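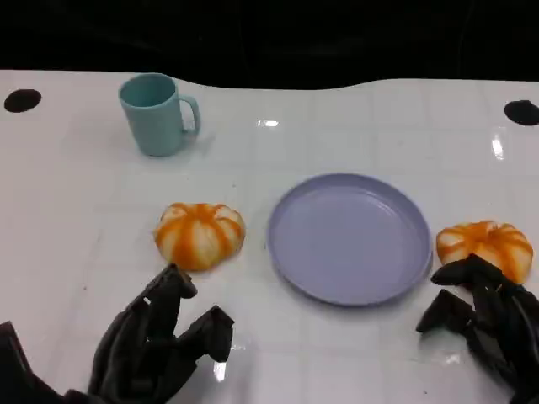
Progress on the Rakavcombe Seed Library, Second Period

Print | E-mail this page
2 min read

We're past the halfway mark of the Bhatia grant and it has been a wonderful stretch! The seed library opened its second branch in Zurnunden on Saturday, November 5, 2022, and people were waiting at the door with envelopes of their own beans to swap.

Lending so far

Members have taken home 2448 packets, and 1549 of those were vegetables. Squash and pumpkin went fastest (we ran out of the small striped kinds twice and had to borrow stock from Brinach). Flowers were slower than we hoped, so we're moving them nearer the checkout desk.

Returns are the part we're proudest of. Growers in Rakavcombe brought back tomato, pea and lettuce seed, all of it labeled, and most of the germination tests came out well. The carrot seed did poorly. We've pulled it from the drawers and will buy fresh.

Classes

We ran 15 evening classes on saving, drying and storing seed. The one on hand pollination filled up so quickly that we added a repeat, and that filled too!

Spending

The drawers and the label printer came in under budget. Postage went over, mainly from mailing packets to members on the far side of Zurnunden. We'd like to move the leftover equipment money to postage and will send the request form separately.

Next

Spring packing starts in February. Before then we need to finish the online catalog, which still lacks growing notes for the herbs, and settle the Brinach branch's opening hours.

Shares: 15 | Comments: 2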